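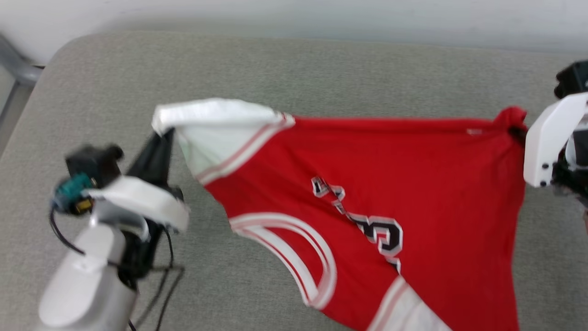

Most complaints I hear about dog daycare surfaces concern odor, and most of them get blamed on the turf. I think the blame is misplaced. Turf fibers hold very little urine. The infill and the base hold the rest, and the base is where owners save money.

A typical quote covers turf, adhesive, edging and labor. Base work is a single line, often without a depth or a stone size. Florencia Orellana, who runs the Hevia boarding yard, showed me three bids for 700 square feet. Only one stated the slope. The cheapest assumed the existing clay would "drain adequately." Clay under a yard used by 97 dogs a week will do no such thing.

Rinsing makes this worse when the water has no exit. A hose dilutes the urine and spreads it over a larger area, where it sits and dries. Enzyme cleaners such as Zindgate work on residue they can reach. They can't reach residue below a compacted layer of fines.
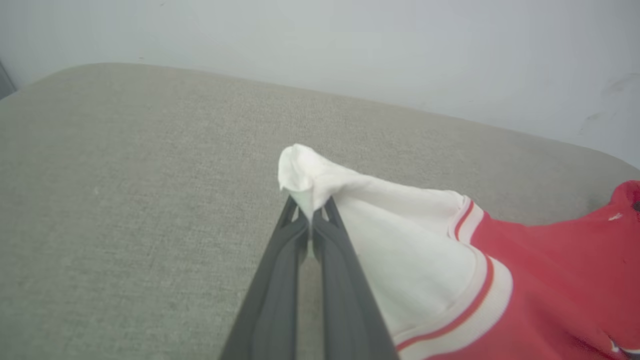 Red and white jersey fabric, gathered at one point.

My position is that a base specification should be required for any commercial pet yard permit: stone size, depth, slope and a discharge point. Wenceslao Herrera of Oltance disagrees. He argues that sites differ too much and that a written rule would push small kennels back to bare gravel. The first point is fair. A rule could set a measured drainage rate and leave the method open, and a test with a bucket and a ring takes one morning.

Cost is the stronger objection. At Hevia the proper base added over 200 dollars per run. The Núñez yard skipped it, then lifted and replaced the turf in its second April. I would pay for the stone.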